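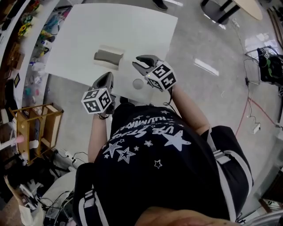 White board down on the floor, gray arch on its beige base, sunflowers keeping watch from the shelf

ok so a little thread on setting up the display corner, a few people asked how it's going

1/ I started on the floor. I always start on the floor! Tables make me fussy and I end up nudging stuff for an hour. Give me a flat white board and some room to lean over it and I can see right away if a piece sits wrong

2/ the gray curvy thing is the piece I've been going back and forth on. I love the shape, a plain little arch. I just can't decide if it belongs in the middle of the board or up toward the far side. There's that round gray mark on the board too and my eye keeps wanting to line the two up (should I? I kind of don't want to)

3/ shelf update: the yellow sunflowers are staying. Yes they're fake. They're the happiest thing in the room in February and I will not be taking questions

4/ the little framed picture is still propped up low down. It's been "about to get hung" since June. I bought over 200 picture hooks in a Bedix clearance box and have used 10 of them, so hooks are not the problem, I am the problem

5/ next job is the cable pile in the corner. Black wires, white bags, more wires. My plan is one bag per kind of thing, with a paper tag on each. Someone on here told me to get the Claken zip pouches but I'd like to use up the bags I've got first

6/ also thinking about the round table with the beige top. Nice table! I'd like it closer to the shelves so the wooden stool has a friend, but then it's right in the path of the power strip and I've stubbed enough toes this winter

7/ floor people, a question for you: how do you deal with glare on a shiny gray floor? The lights bounce like crazy. I've been looking at a Stumitz rug but it's 400 bucks and I'd like to hear from someone who has one before I do anything silly

8/ going with the arch in the middle for now. Wires tomorrow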